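Print this message | E-mail this message to a friend

Subject: Re: Freight to the Ackroyd store, and repacking for the small boxes
List: Billden Seed Savers
Date: July 18, 2025

On the Billden Seed Savers list, a member wrote:

> We have used Welura for the last two seasons and the last invoice was
> a fair bit higher than I expected. Before the August orders go out, can
> someone tell me how they are charging us now? Is it by weight or by
> carton? Also, do the garlic boxes need to be strapped? The ones I sent
> to Rokbridge had tape only, and one came open at the depot.

They charge by whichever is greater, dead weight or cubic weight, and for us it is nearly always cubic. Garlic and dried beans are the exceptions. Seed packets in envelopes weigh next to nothing and fill a carton fast, so a half-empty carton of packets costs the same to send as a full one.

I went through the paperwork for last season. We sent 314 cartons in total, and the freight came to $1,925. The Ackroyd run was the cheap part of that. Most of the extra was in the Rokbridge consignments, where people sent singles on different days instead of holding them for one pickup. Welura charges a pickup fee each time the truck comes out, whether it takes one carton or a dozen.

For August I would like to do the following:

- Hold everything for Rokbridge until there is a full pickup. The driver needs it at the front gate by 9 am.
- Use the small carton for packets and the medium for garlic. Please don't use the large one for garlic at all. It gets too heavy to lift and the bottom goes.
- Write the grower number on two sides as well as the top. Once they are stacked at the depot the top is no use to anyone.

On strapping: yes for garlic and beans, no for packets. Two straps running the same way, set in from the ends, with tape along the join first. Pull them firm but stop before the edges start to crush. The metal buckles are fine if you still have some, though I find the plastic ones quicker. 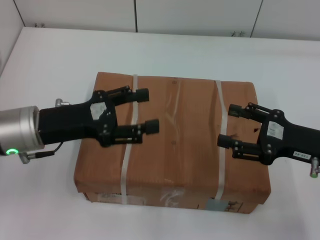 Carton with tape and two plastic straps.

Secondhand cartons are still OK for anything going to Ackroyd. Check the corners and the bottom flaps before you fill them. Banana boxes are not OK, as the holes let mice in and we lost a lot of maize that way two winters ago. If you have nothing suitable, there are flat cartons in the shed, 200 of the small and a short stack of the medium. Take what you need and write it on the sheet.

A few other things while I am writing.

Garlic must be cured and cleaned before it is boxed. Last year several lots arrived with dirt still on the roots, and anything crossing the border with soil on it will be knocked back at our cost. Trim the roots and leave a short neck. Put newspaper between layers and don't use plastic bags for any of it.

Beans and peas should have had their time in the freezer for weevil before packing. Let the bag come back to room temperature before you open it, or the moisture settles on the seed. Mark the bag "frozen" so it isn't done twice.

The broad bean germination tests are back and 3 lots failed. I have written to those growers separately. If you haven't heard from me, yours passed.

If you want to query your own share of the freight, reply to me off list with your grower number and I will send you the lines that apply. The shares were split by carton, as we agreed at the autumn meeting. I am happy to look at splitting by volume next year, but it would mean everybody measuring, and I am not sure the saving is worth the trouble.

Labels will be in the shed by the end of the month.

Freight coordinator
Billden Seed Savers

Print this message | E-mail this message to a friend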